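3. Setting up the cable-sorting task

The students settled on cables after a term of stacking blocks, and the change of mood in the room was wonderful to see. A block stays where you put it. A cable has opinions: it springs open, drags its neighbour along, or hangs from one fingertip by its plug. Our group at Kitusstead wanted a task that beginners could understand in a minute and still be arguing over weeks later, and sorting loose leads into trays gave us exactly that.

The table is shared by two black arms, one on each side, each ending in a two-finger gripper. Each arm also carries a small camera near the wrist. Kadir Sezer, who wrote most of the control code in his second year, fought hard for the wrist views and we are very glad he won! From overhead a thin lead is little more than a line against the wood grain, while from the wrist the students can judge the gap between the fingers and see what the other arm is up to at the same time. Tall items on the table matter much more in this view, and we now ask every team to study the wrist pictures before they plan a path.
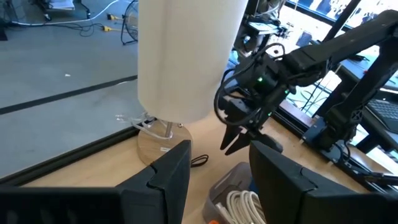
Figure 1. Wrist view with the paper towel roll on its wooden base and the second arm's gripper beside it.

3.1 Layout and rules

Three trays stand in a row across the middle of the table, with an orange one on the left and a blue one on the right. The leads to be sorted lie loose along the front. We mixed them on purpose - a braided grey one, a thin magenta one, a white coil, a teal one - so that a team could not tune its grasp to a single thickness and call the job done. A lamp stays behind the trays as a fixed obstacle, and touching the shade costs a team one attempt.

Each team had 20 attempts per session and chose for itself which arm would take which lead. Walid Twal's team, who named their program Brevivari, gave the front right of the table to the right arm and let it come in low over the coil. Coils were easily the favourite target. They offer plenty of places to grab, and a grasp that lands a little off centre will often still close on a loop or two. Straight leads were far less forgiving, and we heard a good deal of groaning over them.

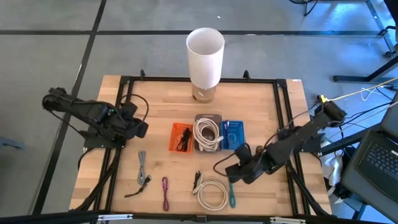
3.2 How the teams shared the two arms

We expected collisions between the arms to be the main trouble, and for the first few sessions they were. The students' answer was simple and rather lovely: one arm works over the trays while the other waits raised, and they swap only when the working arm has lifted clear. The rule fits in 5 lines of code. It is slow, but it let first-year students run the table without somebody hovering over the stop button, and they learnt a great deal more for being left alone with it.

Two teams later tried to win the time back by letting both arms move together, provided the grippers were on opposite sides of the middle tray. Over the whole course we logged 435 attempts, and the liveliest discussions in the notebooks are all about this choice. Some students trusted the middle line completely. Others pointed out that a long lead does not care where the line is, and that its tail can cross the table even when both grippers behave themselves.

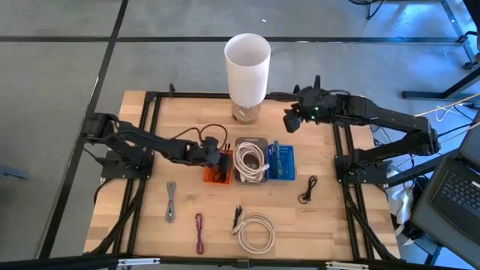

Why not give each arm its own separate task?
Sharing one set of cables makes the students plan together. With separate tasks, each half of a team tends to write its own program and leave the joining up until the last day.

Contact: Kitusstead Student Robotics Group | © 2018 the authors | Back to top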